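Moving the allotment water butts, and other jobs

08/03/2019

The water butts have finally been moved. I wrote in the autumn that the two behind the shed at Kirkum were in the wrong place, and a few readers wrote back to say theirs were too, so I will set down what I did and what I would change.

When I took on the plot the butts stood at the north end, on the bare soil, fed by a bit of gutter that had come away from its bracket. They filled well enough in winter. The trouble was the other end of the year. The beds that need most water are the beans and the courgettes, and both are down by the lane. I was carrying cans the full length of the plot and back again, most evenings from June to September. One dry week last July I decided I was not doing another summer of it.

Moving a full water butt is not possible. I knew that and still tried to rock one of them before I drained it, and my back was sore until the end of the month. They were drained on to the rhubarb in the end. It took the whole of an afternoon, as the taps are small and one was half blocked with moss. If you are buying a tap, get the widest you can find. The ones I have now came from Karagiannis, the hardware shop on the hill, and the bore is noticeably bigger than the ones supplied with the butts.

The stands came next. I had used a stack of old bricks before, which had sunk on one side. For the new place I dug out the turf, put down hardcore, stamped it flat and laid a paving slab on top for each butt. On the slabs I put concrete blocks, high enough to get a full-sized can under the tap with a bit to spare. Check this with your own can before you fix anything. I measured with the small can the first time and had to take the lot apart.

The slabs came from Kesport, who will sell you odd ones from broken packs if you ask at the yard. Mine do not match. One is grey and one is a sort of pink, and as they are hidden under the butts I can't see that it matters.

There was then the question of the gutter. The shed is at one end and the butts were now nearly at the other, so the water had to be got from one place to the other. I looked at burying a pipe and decided against it, mostly because I would have had to go through the asparagus bed. The plot drops a little towards the lane, so I ran a length of black pipe along the foot of the fence instead, clipped to the gravel boards. The fall is slight but it is enough. When it rains hard you can hear it running.

I kept a small butt at the shed, under the downpipe, to act as a first stop for the leaves and grit. The overflow from that goes into the pipe. I put a piece of old net curtain over the inlet, held on with a bungee cord, and I empty it out when I think of it. Before I did this the pipe blocked twice. Both times it was at the same bend, and both times it was the black sludge that comes off the shed roof.
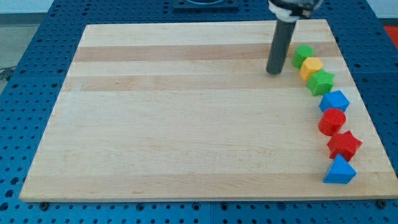
How much water can you really collect from a shed roof?

More than most people expect in winter and a good deal less than they want in summer. My shed roof is small, and a wet spell in April will fill an empty butt in a few days. In a dry August the same roof gives next to nothing for weeks. The storage matters more than the roof once you get past spring, and if you have the room for one more butt I would put it in.

I now have four butts in all, counting the small one by the shed. The three at the bottom are joined near the base with short lengths of hose, so they fill and empty together. I had read that you should join them at the top, and I did that first. It works, but each one has to fill before the next gets anything, and you then have to go from tap to tap in summer. Joined low down, you can draw everything off one tap. The drawback is that a leak in one is a leak in all of them. I have put a small valve on each hose so that I can shut one off, and I would not do it without.

The joints were the worst part of the job. The kit I bought was a Pasolent one, with rubber washers and a plastic nut on each side, and it is perfectly good provided you get the hole the right size. I cut the first hole too big. A second washer and some sealant got me through the winter but there is a slow drip from it still, and there's a patch of very happy creeping buttercup underneath. For the other holes I used a proper hole cutter, borrowed from the plot opposite, and they have been dry ever since.

You also need to be able to get your arm down inside the butt to hold the nut while you tighten it from the other side. My arm is not long enough. I ended up laying the butt on its side and going in head first with a torch, which is cold and smells of ponds.

The whole thing cost me £67, not counting the butts, which I already had. Most of that was the pipe. I could have done it for less with hose, but I have had hose split in a frost before and I didn't want to be doing it again next year. The pipe came through the cold spell at the end of January with no damage. I had opened the end of it and let it drain down beforehand.

A few other things from the plot, as it's been a while.

The broad beans sown in November are up and standing, apart from a gap at one end where something dug. I have put sticks across and filled the gap with spares from pots. They look thin at the moment but they always do at this point. The garlic is well ahead of them. I planted it from my own bulbs for the first time and it is stronger than the bought stuff next to it, although the bought stuff went in a fortnight later, so it isn't a fair test.

The leeks are almost finished. I have been lifting them a few at a time and there is one short row left, mostly the thin ones. A few have rust on the outer leaves. I strip those off and put them in the council bin, and the rest is fine in soup. I grew too many again. I do every year, and every year by March I am glad of them, there being so little else to pick apart from the kale.

The purple sprouting has not sprouted. The plants are a good size and the pigeons have been kept off since Christmas with netting on canes, but there is no sign of a head on any of them. It was the same last year and they came with a rush in April, so I am leaving them alone.

I have moved the compost too, or half of it. The bottom of the left-hand bay was ready and has gone on the bed where the squashes will be. The right-hand bay is a mass of dry stalks with nothing happening in it. I didn't chop anything up in the autumn and I am paying for that now. I have forked it over, put in a few bags of grass and some wet cardboard, and given it a couple of cans of water from the new taps. That was the first use they have had.

Seed potatoes are on the spare room windowsill in egg boxes. I have cut back to five rows this year. Last summer the late ones got blight before they had made much, and I would sooner have the ground for beans. I haven't decided on the beans yet. The climbing French ones did better than the runners in the heat, and they freeze better, but I like runners and I have a jar of my own seed to use up.

The path down the middle still needs doing. The woodchip I put on it two years ago has rotted down and has grass growing in it, and it is slippery after rain. There is usually a delivery of chippings by the gate at this time of year, free to anyone with a barrow, but it goes quickly and I have missed it so far. If it doesn't come again I shall dig the old stuff out, spread it under the currants and leave the path as bare earth until autumn.

A question for anyone who has their butts joined together: do you bother to clean them out, and if so, how? Mine were drained for the move so they had a good scrub then, but I don't want to take the hoses off every winter. I have seen a sort of scoop on a pole that is meant for ponds. If you have tried one, leave a comment and tell me if it fits through the lid.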